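Garthorpe Toy Library: Frequently Asked Questions

Last updated 5 September 2025

Who can join?
Any family or caregiver living in Garthorpe or Shemweta. Bring a photo ID and something with your address on it, such as a utility bill. Grandparents can hold their own card even if the children live elsewhere.

How much does it cost?
Membership is $40 a year per household. There is no charge per toy.

How many toys can I take home?
Up to 2 large items and one bag of small items at a time. Puzzles count as small items. Ride-on toys, play kitchens and train tables count as large.

How long can I keep them?
Three weeks. You can renew once online or at the desk unless another member has placed a hold. Party sets go out for one weekend only and can't be renewed.

What do you have?
There are 2,000 items in the catalog, from baby rattles to board games for teens. We added 187 in August, most of them building sets and outdoor games. You can filter the catalog by age, type and language.

How are the small items stored?
Sets with many parts are kept in open bins and trays by type. When you check one out, we move it to a zip bag with a card listing every piece. Please keep the card in the bag.

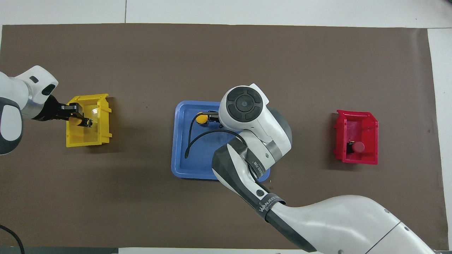
Check the parts against the card before you return a set. If something is short, tell us at the desk so we can put a note on the record. Missing pieces often come back a few weeks later from under a couch.

What if we lose or break something?
Normal wear is fine. For a lost piece we charge $1, and for a set that can't be used anymore we charge half the replacement price. We don't charge for dead batteries.

Do I need to clean toys before returning them?
Wipe plastic toys with warm soapy water and let them dry. Don't wash puppets or dress-up clothes. We launder those ourselves.

Do you take donations?
Yes, if the toy is complete and still sold in stores or has a safety label. We can't take stuffed animals, car seats, cribs or anything with chipped paint.

Can I return toys at another branch?
Small items can go back to the Mesemura branch during opening hours. Large items must come back to Garthorpe. Nothing should be left outside the door.

Can schools and daycares borrow?
Yes. Ask at the desk for the group form. Group cards have a six-week loan period.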